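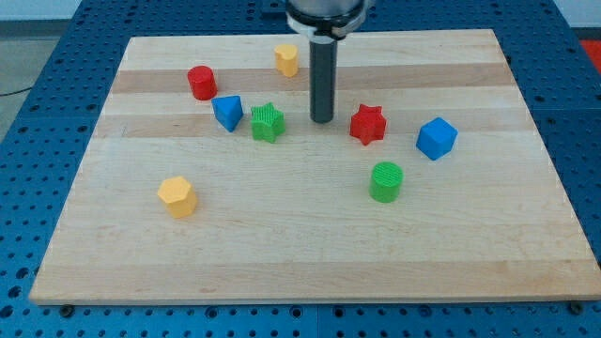 From: Rocío Inga
To: er-nurses-list
Subject: Re: Swallowed magnets, second one this month

Hi all,

Replying to Barış below, and to the two people who wrote to me off list asking what we do at Collness.

We had a boy of 11 in January who swallowed magnets from a desk toy. He told his mother it was one. The first X-ray looked like one, too, until the side view showed a gap and we were looking at a short chain. He had no pain, no fever and a soft belly, and he was asking for a sandwich. He didn't get the sandwich. Bogumił Wieczorek was on for GI that night and took them out with the scope. There were six of them, all still in the stomach. The boy went home the next afternoon.

So to Barış's first question: yes, we get two views on every magnet case, whatever the child says and however well they look. We used to leave the second view up to whoever was on. It has been a standing order for a while now and I haven't heard a complaint from radiology.

On the second question, transfers. We don't hold them here overnight to see if they pass. If there is more than one magnet, or one magnet and some other piece of metal, the GI doctor gets a call before the family is out of the X-ray room. If we have no GI cover they go to Prarum by ambulance. I know that is harder for those of you who are farther out. Prarum will look at the films remotely if you call the desk first, and they are pretty quick about it – the longest I have waited for a call back was 18 minutes.

Other things we changed:

Triage now asks "could there be more than one?" and "is the rest of the set at home?" Parents will often count what is left if you ask them to phone someone at the house.

Belt buckles, snaps and anything else metal come off before the child goes near the room. We had one gown snap that caused a lot of worry for no reason.

Nothing to eat or drink until GI has called back. Put it on the door as well as in the chart, as grandparents come with snacks.

I don't have a good answer on the handheld metal detector. Saadet Güler's unit tried one for coins and liked it, but for magnets you still need the films, so I wouldn't spend money on it for this.

I can send the triage sheet to anyone who wants it. It is one page and you can change the phone numbers.

Rocío Inga
Emergency, Collness

On Monday, Barış Ersoy wrote:

> Hello everyone,
>
> We just had our second magnet case this month after going a couple of years without any. This one was a girl of 6. Her older brother had a set that came in a box of 1,000, so there was no way to tell how many were missing. She did fine, but we lost time at the start – one view only, and then a long talk about whether to send her or watch her here.
>
> Two questions. Do you get two views every time? And how soon do you transfer if you have no GI doctor in the building?
>
> Also, has anybody used a metal detector wand for this? Our manager saw one at a conference and is asking.
>
> Thanks,
> Barış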